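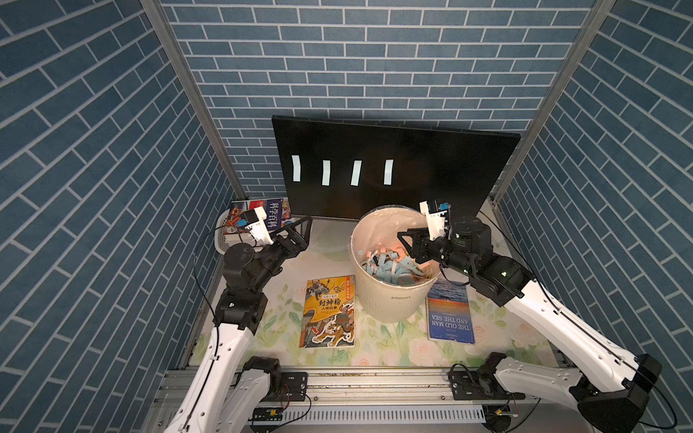 Four paper strips on a black panel, blue brick wallpaper behind.

Wanted: people who keep diaries (or wish they did!)

I'm Maja Wieczorek and I'm looking for people in and near Millthorpe to take part in a small writing project this spring. You don't have to be a writer. Shopping lists and grumbles about the bus are very much my cup of tea.

What I'd like is for you to write up one ordinary day, from getting up to going to bed, in anything up to 500 words. What you ate, who rang, what was on the radio, what you meant to do and didn't. Then I'll put the lot together into a booklet called A Day in Millthorpe, with a copy for everybody who's in it. I did something similar in Pevuscombe and ended up with nearly 200 pages, including a wonderful account by Roman Olszewski of trying to get a wardrobe up a spiral staircase — I still laugh when I think of it.

Who can join in? Anyone over 16. Handwriting is fine, and so is Polish, as Wiesława Nowicki has kindly said she'll translate (she did all of the Pevuscombe ones and they read beautifully). If you'd sooner talk than write, I can come round with a recorder and type it up for you afterwards.

There are 2 get-togethers beforehand, both in the upstairs room at 102 Jalby Road. Tea and biscuits at each, and you're welcome to come to one and skip the other. The stairs are steep, so let me know if that's a problem and we'll meet downstairs.

I can't pay a fee, I'm afraid, but I'll cover bus fares and stamps. You can use a made-up name, and nothing goes to print until you've seen your page and said yes.

I'd especially love to hear from night workers, new parents and anybody with an allotment. I've got plenty of retired teachers already, bless them!

To sign up, leave your name and a phone number with Hubert Dudek at the Jalby Road front desk by the end of March. I'll ring you back, usually in the evening.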